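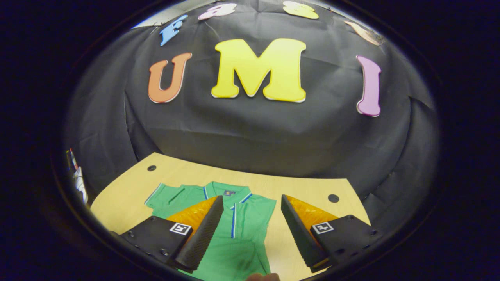 A green polo shirt laid flat, collar away from the gripper fingers. Folding remains the household chore we are asked about most.

Research > Home and Shop Automation > Threads

Reading time: 5 min

Homen Institute for Household Automation

1/ Members of the public and several retail partners have asked the Institute for a plain statement on one question: can machines do household and shop-floor chores yet? The following posts set out our current position. They cover laundry in most detail, and shelf work and floor care more briefly.

2/ The short answer is that some chores are ready, some are close, and folding clothes is still being learned. We would advise families and store managers against planning a budget on the assumption that a general-purpose folding machine can be bought this year.

3/ Consider the polo shirt. It is among the most common garments in school and store uniforms, and it is harder than a T-shirt. The collar is stiffer than the body. The placket adds a thick strip down the center front. A fold that is correct on the hem can still leave the collar crushed.

4/ The shirt shown with this thread has blue and white trim at the collar and two striped lines down the placket. Trim of this kind is useful to a person, who reads it at a glance and lines up the halves by it. A learned system may or may not come to use it. We do not yet have a firm finding on that point.

5/ Our laundry work is carried out with handheld grippers. A person performs the chore with the same kind of fingers a robot arm would carry, and the recorded motion is used for training. The method is well suited to cloth, where writing out rules by hand has given poor results for many years.

6/ In the present study, 900 folding demonstrations have been recorded on shirts from 39 different sources, including uniform suppliers, thrift stores and staff closets. The range matters. A system trained on one brand of shirt tends to learn that brand of shirt.

7/ Results in February were as follows. When the garment began flat and face up, the trained arm completed an acceptable fold in most attempts. When it began in a heap, as laundry does in every home we have visited, the arm completed an acceptable fold in fewer than one attempt in three.

8/ "Acceptable" is defined by the Landry Scale, which was written for this program and is applied by a person who has not seen the attempt. A fold passes if the shirt can be lifted, carried to a shelf and put down without coming open. Appearance is scored separately.

9/ Speed is a further limit. The arm needs around 3 minutes for one polo shirt. An adult who folds laundry every week needs a few seconds. For a household this may be tolerable if the machine runs overnight. For a clothing store at opening time it is not.

10/ On the shop floor, the picture is more encouraging in narrow tasks. Bastent, which operates uniform stores in the region, has used our floor-cleaning routine in 2 locations since the fall. Staff report that it handles open aisles well and requires help near fitting rooms, where hangers and pins collect.

11/ Restocking of boxed goods is also within reach, provided that the boxes are of known size and the shelf is not crowded. Restocking of folded clothing is a separate matter. Placing a shirt on a stack disturbs the shirts below it, and at present our arm does not notice when it has done so.

12/ The Mimeck trial, which placed an arm in a shared apartment laundry room, was ended early. The equipment worked as designed. Residents found that they spent as much time sorting and flattening garments for the arm as they would have spent folding them. We regard this as the most important result of the year, and it has changed how we describe our goals.

13/ Tyson Gauthier, who leads the laundry program, summarized the matter for our board in these words: "If a person has to lay the shirt out first, the person has done half of the chore. We should count it that way." Our published figures now do so.

14/ The next stage of work will therefore address flattening and sorting before any further effort is put into faster folding. Inside-out sleeves, buttoned plackets and damp cotton will be included. Fitted sheets will not be included in this stage.

15/ For households considering a purchase now: robot vacuums and mops are mature products and may be judged on ordinary consumer grounds. For laundry, we suggest asking the seller one question in writing. Does the machine accept clothing straight from the dryer, in a pile, with no preparation? The answer should be requested along with a demonstration using your own clothes.

16/ For store managers: please measure the time your staff spend preparing work for a machine, as well as the time the machine saves. A simple log sheet is available from the Institute on request and may be copied freely.

17/ Replies to this thread are read by program staff. Questions concerning employment and scheduling should be directed to our policy office, which is preparing a separate statement.

Comments (4)

marlow_j
Thank you for including the heap number. Every demo I have ever watched starts with the shirt already flat.

RetailSix
We run a small uniform shop. Polos are the worst, the collars never sit right even when I fold them. Does the log sheet work for a store with only one person on shift?

Homen Institute for Household Automation
@RetailSix Yes. Please use the single-shift column and leave the second blank.

dot.and.pine
Would like to know what happens with kids' sizes. My whole basket is kids' sizes and odd socks.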